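Itinik Household Guidance
Tips for the Home and Workshop
Drawer Units and Small Storage: Can a Machine Do It Yet?

Readers of these pages regularly ask whether general-purpose robots are ready to take over ordinary household chores. The storage desk receives the question most often in connection with plastic drawer units, which collect clutter faster than almost any other furniture in the home. The guidance below sets out what may reasonably be expected at present and how a household or small shop can prepare its storage in the meantime.

What the chore involves

Tidying a drawer unit is several jobs in one. The drawer must be found, opened without dragging the cabinet across the floor, emptied or filled, and closed squarely. A person does all of this with a free hand on the frame and gives it little thought. A machine must plan each part separately, and light plastic units are among the harder cases. They flex when pulled, and those on casters tend to roll.

The low drawers deserve particular attention. A person crouches or kneels to reach them. A standing machine must extend its arm downward while keeping its balance, often with its own shadow falling across the work.
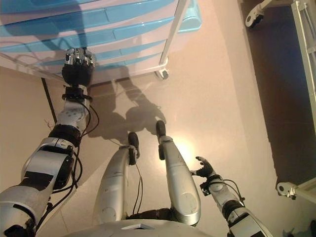
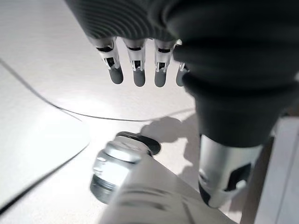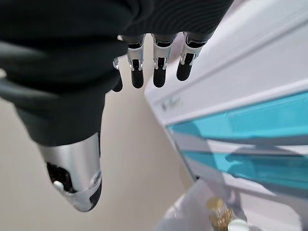
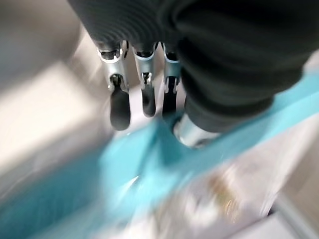 Robot hands at work; the first view shows one reaching for the lower front edge of a blue-and-white drawer cabinet.

Where machines stand today

Fingers have improved a great deal. Jointed metal fingers with soft tips can hold many common household items, and a fabric cover over the back of the hand helps keep dust out of the joints. Judgment has improved less. Translucent and glossy drawer fronts reflect light, and a machine may misread where the front ends and the gap begins.

In the Lidia storage trial, 200 drawer openings were attempted on lightweight units. Of these, 72 were completed without a person stepping in. Closing was more dependable than opening. Sorting the contents was not attempted.

Our recommendation is that households not purchase a machine for this chore at the present time. Shops that handle the same bins in the same positions all day may have a stronger case and should request a demonstration using their own storage.

Preparing a drawer unit

The following steps help people and machines alike.

Lock the casters before opening any drawer. If the casters have no locks, set the unit against a wall.

Place heavy items in the lowest drawer. A top-heavy unit may tip when an upper drawer is fully extended.

Leave a clear strip of floor in front of the unit, free of cables and loose items.

Fill each drawer no higher than one finger's width below the rim. Overfilled drawers catch on the frame above.

Wipe the runners with a dry cloth in April and again in the fall. Do not use cooking oil on plastic runners; it attracts lint.

Where drawer fronts are shiny, apply a strip of matte tape along the upper edge. The Wragg workshop uses tape 21 millimeters wide and replaces it when the corners lift.

Safety

Keep children and pets out of the room while any powered arm is in use. Know where the stop control is before work begins. Do not reach into a drawer while a machine is moving it.

Related pages

Choosing Casters for Hard Floors
Labeling Small Parts Bins
Vididport Storage Checklist

Page last reviewed 2022-04-13. Viewed 2,843 times.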